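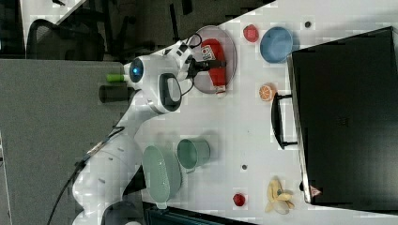
Wisdale Learning Centre
Minutes of the kitchen table meeting, held in the Ivside room on Monday, February 3, 2020

Present: Bongani Visser (chair), Ntombi Hlongwane (minutes), four group leaders
Apologies: none received

1. Minutes of the December meeting
Agreed as a correct record, with one change. Under item 4, "cutlery tray" should read "drying rack". The drying rack has still not been found.

2. What stays on the table
Bongani went through the kitchen things in use this term. The white table is to keep the fruit, the light blue bowl, the round grey plate, the sage-green mug and colander, the red bottle and the oven. Anything else goes back in the store cupboard at the end of the session.

It was asked whether the colander is needed when there is already a bowl. Two leaders use it for the washing-up game and would like to keep it. Agreed that it stays.

The red bottle was discussed at some length. The printing on the label is small and the children cannot use it to sort by name. Bongani suggested sticking a larger picture label over it. Others preferred to leave the bottle alone and put the picture on the shelf where it lives. Agreed to try the shelf label first.

3. Fruit
The bananas, the apple and the orange are all used every week. The strawberry tends to go missing because it is small. A lidded tub was proposed for the small pieces, to be kept on the second shelf. Agreed.

There was a request for vegetables. Prices had been obtained from two suppliers: Du Plessis quoted R837 for a mixed basket and Sorkonex R564 for a smaller one without the aubergine and the leeks. The leaders had no strong feelings about leeks. Agreed to order from Sorkonex.

4. The oven
Bongani reported that the oven takes up a good deal of the table and asked whether it should have a stand of its own by the wall. Du Plessis can supply a low unit with a shelf underneath for R2,223. The budget for furniture this term is R700, so the unit would have to wait or be paid for from elsewhere.

He added that with the oven at the end of the table the bowl and the fruit get pushed together beside it, and the younger ones reach across each other to get at them.
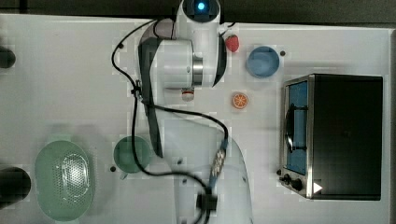
Ntombi Hlongwane did not agree that a stand was the answer. In her group the children like having the oven within reach of the fruit, and if it went to the wall they would carry everything over there and leave it on the floor. She would sooner see the bowl and plate moved to the opposite end and the oven left where it is.

After some discussion it was agreed to try this until half-term and to put off any decision on the unit.

5. Tidying up
The list on the cupboard door is out of date and still mentions the tea set. Ntombi to write a new one. The mug is to go back on its hook and the plate on the bottom shelf. Wiping down is to be done by whichever group has the table last.

6. Any other business
The cupboard door sticks. Bongani to look at the hinge.

Actions
Shelf label for the bottle: Bongani
Lidded tub: Ntombi
Vegetable order, Sorkonex: Bongani
New tidying list: Ntombi
Cupboard hinge: Bongani

The meeting closed at 4.40 pm. Next meeting to be arranged after half-term.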